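Posted in May by the course instructor

Week 4 – How to read a revisionist history (and how to review one)

Quick notes, fuller version in class. Bring your copy of The Pustier Account, all 166 pages, yes including the appendix.

Revisionist just means it argues with the standard version. Not an insult. Most good history was revisionist once. Question is always what the author does with evidence that hurts the case.

1. Start with the footnotes. Who gets cited, how often, same three people over and over? Pustier leans on the Sultia letters for nearly everything in part 2. Fine, but only one side of that correspondance survives.
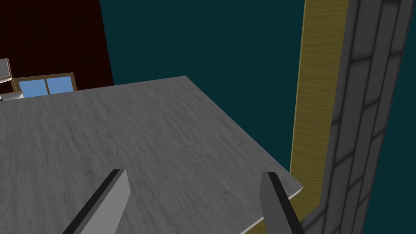
2. Check the numbers. The book gives 2357 families moved out of the Jaber valley. Stondard parish rolls don't cover the whole valley, so where does a figure that exact come from? Look for the source. Then look at what THAT source was counting.

3. Watch the verbs. "Admitted", "claimed", "revealed" – each one tells you who to believe before you've seen any proof.

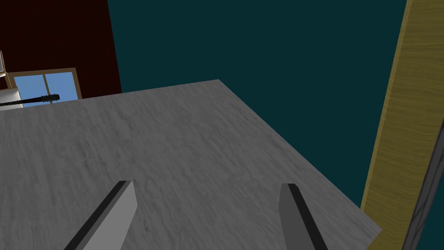 Same goes for the passive. "Orders were given" – by who? Mark every one you find in chapter 4, we'll compare lists.

4. Reviewing it. Say what the book argues first, fairly, in your own words. Then judge. A review that only cheers is an ad, and one that only sneers tells me you skimmed.
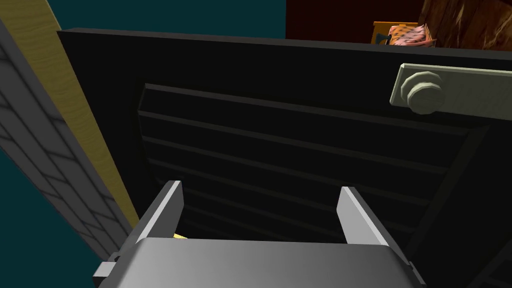

Quote short. Page numbers every time. If you agree with the author say why, and name one thing that would change your mind.

Draft is 2 pages, double spaced, due at the start of class. No plot summary of the whole war pleese.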